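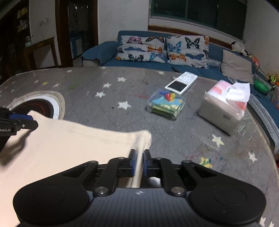

Home Puzzles Contests Interviews Archive About

Search this site Go

The constructor behind the Jilline hunt has one condition for being interviewed, which is that we leave the name out. "Half the solvers already think I'm three people," the constructor told us. "I'd like to keep that going as long as I can."

Jilline, for anyone who has managed to keep their weekends free, is a puzzle hunt that runs by mail and email every December. It began as a single crossword with a hidden final answer, sent to 80 people on a newsletter list. The most recent one had 1,795 registered solvers and a final puzzle that beat nearly all of them for four days.

We met at a coffee shop, where the constructor ordered tea and then spent a while looking unhappily at the word search on the kids' menu. "There's a word in there they didn't mean to put in," was the verdict. "I'm not going to tell you which. You'll be at it all night."

So where does a hunt begin? "With a bad pun, usually. I write it down, and in the morning it's still bad, but now it's nine letters long and it matches another bad pun that's nine letters long, and then I'm stuck with it for half a year." The first Jilline hunt was built on a joke about a heron. The constructor declined to repeat it. "It got what it deserved."

Last season's hunt was set in Sirnitz, an imaginary spa town with a working train timetable, a tourist board, and a feud between two bakeries. The timetable was the puzzle everyone complained about. Solvers had to work out which train never arrived, and then read the first letters of the stations it skipped. Fine in theory. In practice, the constructor had mixed up two departures, and for most of a Friday evening there were two trains that never arrived.

"I got an email that said, very politely, that the Sirnitz railroad appeared to be collapsing. Then I got over 400 more that were less polite." A correction went out at 11 p.m. It had a typo in it. "Some teams solved the typo. They got a word out of it and everything. I was impressed, and I also wanted to lie down on the floor."

Testing has improved. Every puzzle now goes through two rounds, first with a solver who is very fast and then with one who is, in the constructor's words, "slow and angry, and worth ten of the fast ones." The fast tester finds the answer. The slow one finds the three other answers. The timetable, we were told, got only the fast one.

Then there is Hutsuliak, the cipher that shows up once per hunt and has a following all its own. It uses a keyword, a grid, and a step that the instructions call "the turn" and explain nowhere. We asked whether that was fair. "It was in the first hunt. I explained it there." And for people who joined after that? "They can ask someone. It's how they meet." There is a solver forum where a request for help with the turn gets a reply in minutes, and the reply is generally a worse riddle.

The constructor is warmer about hints than this makes it sound. Each puzzle has a ladder of them, from a nudge to a shove, and there is no penalty for using the whole ladder. "I spent a month on these things. I want them solved. A puzzle that beats everyone is just me being rude in a grid."

What about scoring? There used to be a leaderboard. It came down after a team called Kerby finished first three times running and began signing its answers with small poems. "The poems were good, which made it worse." Solvers now get a certificate with their finishing time and nothing to compare it to. They compare it anyway, of course, on the forum, to the second.

The next hunt is about half built. We were allowed to see one page of it, a logic puzzle about seating at a wedding, with 175 guests and a single chair that no one will take. We asked how long it should take. "An hour," the constructor said, then looked at it again, turned the page upside down, and wrote something in the margin. "Maybe don't print that."

Registration opens in the fall, and the practice puzzles from earlier hunts are free on the Jilline page, including the heron one.

Contact us | Copyright, all rights reserved | Back to top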